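Jevon Index Builder: User Guide
Section 6. Building a country ranking from mixed indicators

6.1 Before you start

The procedure in this section turns a set of country indicators into a single ranked table. It applies to social indexes (treatment of women, press access, schooling, personal safety) and to any other table in which survey answers and official records are combined. It assumes that the source files have been imported as described in Section 4 and that every country has a valid country code.

You need:

The indicator files, one per indicator, with a value and a year in each row.
The question wording for every indicator that comes from a survey.
The source notes for every indicator that comes from official records.
Editor rights on the project. Viewers can open the ranking but cannot run it.

CAUTION: Do not import a ranking made by someone else as an indicator. A rank holds no information on distance between countries, and the builder will treat it as a score.

6.2 Setting up the indicators

1. Open the project and select Indicators. Each imported file is listed with its name, its source type and its coverage.

2. Set the source type for each indicator. The choices are Survey, Official record and Expert rating. The type controls which checks are run in 6.4, so a wrong setting will hide warnings.

3. Set the direction. Choose Higher is better or Lower is better. The default is Higher is better for all files, including those where it makes no sense, such as maternal deaths.

4. For each survey indicator, paste the full question wording into the Wording field. Use the wording as it was put to the person answering, in English translation if needed. Enter the translator's name in the Notes field.

5. Enter who was asked. If the sample left out part of the population (non-citizens, people without a landline, people outside the main cities), select Partial population and describe the gap.

6. Save. The indicator status changes from Draft to Ready.

Note: An indicator named "Respect for women" and one named "Share of adults who say women are treated with respect" may draw on the same file. The second name is the correct one. The short name is carried into the published table, and readers will take it at face value.

6.3 Minimum sample and missing values

7. Open Settings and go to Thresholds. The minimum sample per country is 800 completed interviews. You can raise this value. Lowering it requires the project owner to confirm.

8. Set the missing value rule. Three rules are available:

Drop country. The country is removed from the ranking and listed in the appendix.
Use last value. The most recent earlier value is used, up to the age limit set in step 9.
Use regional median. The median of the region is used.

9. Set the age limit for earlier values. Older values are treated as missing.

CAUTION: Use regional median can move a country a long way up or down on data that was never collected there. Any country with more than 30 percent of its indicators filled in this way is flagged with a dagger in the output. The dagger cannot be turned off.

Separate figures for men and women should be loaded as two indicators where they exist. If only a combined figure is available, select Not split by sex. A combined figure for an index on women's treatment is accepted by the builder but is marked in the method note.

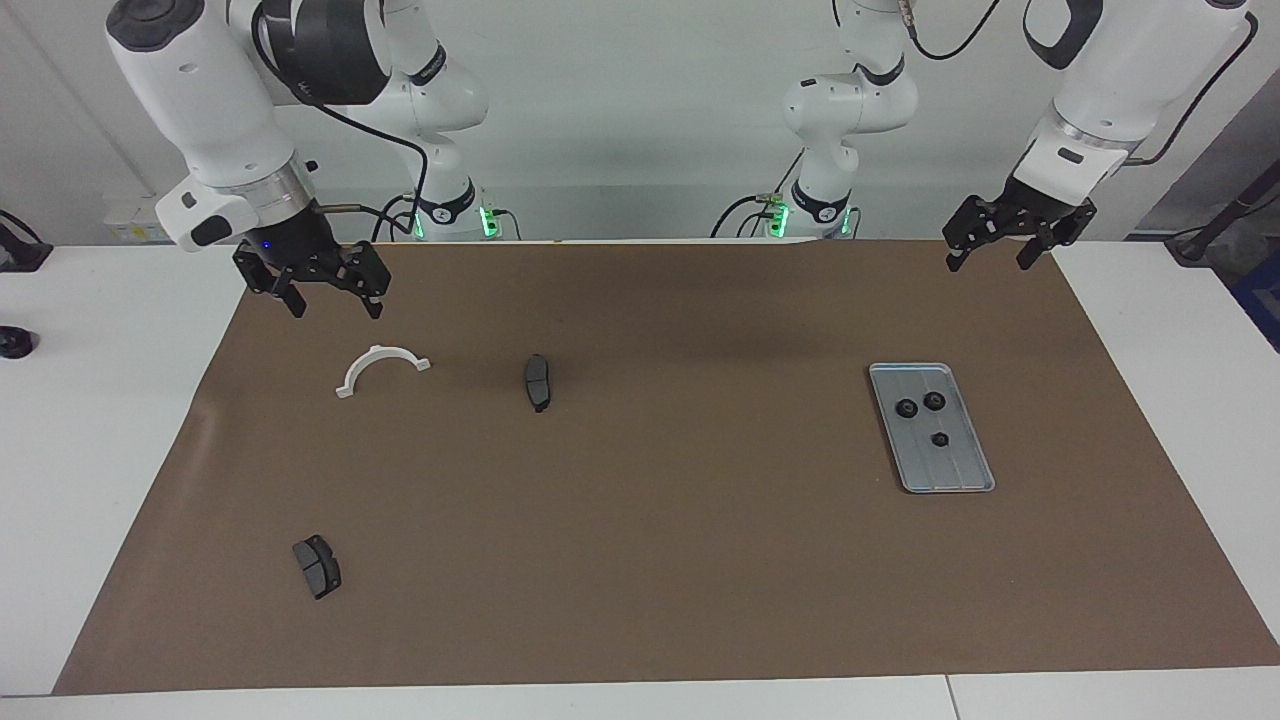 Zineb Soliman objects that the dagger is not enough. A reader who sees a country in first place does not look for a symbol beside it, she writes in her comments on the draft guide, and a newspaper will drop the symbol when it copies the table. She would have the builder withhold the rank and print the score alone.

The builder supports this as an option. To use it, select Withhold rank for flagged countries on the Thresholds page. The country then appears in alphabetical order below the ranked rows, with its score and no position number. The option is off by default and applies to the whole project.

6.4 Checking before the run

10. Select Check. The builder compares each indicator with its settings and lists warnings by code.

W1 Wording missing. The indicator is a survey and the Wording field is empty.
W2 Partial population. The sample does not cover all adults.
W3 Mixed years. The newest and oldest values are more than five years apart.
W4 Single indicator effect. Removing this indicator changes the first-placed country.
W5 Perception only. Every indicator in a component is a survey of opinion.

11. Open each warning. Select Fix to return to the indicator, or Accept to keep the setting. Accepting a warning requires a written reason. The reason is printed in the method note under the name of the editor who entered it.

Note: W5 is common in components on respect, tolerance and trust. It is not an error. A perception score may be high where people are satisfied, where they are cautious in front of an interviewer, or where the law is not well known. The builder cannot tell these apart. Add at least one official record on the same topic if one exists, such as the text of the divorce law or the number of women in elected posts.

12. Repeat the check until all warnings are fixed or accepted.

6.5 Running and reading the result

13. Select Run. The run takes around a minute on a standard project. Do not edit indicators while it is in progress.

14. Open the Ranges tab. For each country the builder gives the highest and lowest position reached when the weights are varied.

15. Compare the ranges of neighboring countries. Where the ranges overlap, the order between the two countries is not supported by the data. Select Group ties to print them with a shared position.

16. Export the table together with the method note. The two files are packed as one archive. If the table is exported alone, the builder adds a line of text under the last row stating that the method note was left out.

CAUTION: Do not use the phrase "in the world" in the title unless coverage is complete. Set the title field to Countries ranked and let the builder fill in the count.

If the run stops with error 203, two files use different codes for the same country. Correct the codes in Section 4 and start again from step 10.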